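**fernia_fan** — Thu 9 March

Did anyone else go to the Leena Kemppainen talk at Brukier last night? I got there six minutes late and had to stand by the coats, but I loved it! She talked for ages about the winter harbor series and how she prints everything herself (big, too — way bigger than in the book).

**mossyprints**

I went. Liked the pictures, didn't love the talk. She read half of it off her notes, and the questions got squeezed into the last bit. Roswitha Gisler's evening there in July was so much looser.

**fernia_fan**

Oh come on, the notes part was two pages, tops! And Gisler never even got to her new work. 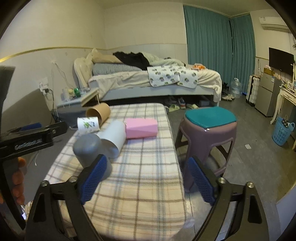
**tallpaul284**

Is the show still up if I can't make it until the weekend?

**mossyprints**

It runs through the end of the month, and you don't need a ticket. Go in by the side door on the Kinnunen end, the front one sticks.

**tallpaul284**

Thanks! Is the book worth buying? Brondosell has it listed and I keep going back and forth.

**mossyprints**

I'd skip it. The blacks look muddy to me and the harbor pictures run right into the fold.

**fernia_fan**

Totally disagree, my copy looks great and I pull it out all the time. But see the prints first, then decide. They had a couple of copies on the desk you can flip through.

**tallpaul284**

OK, Saturday it is. If either of you is going back I'll be there after lunch.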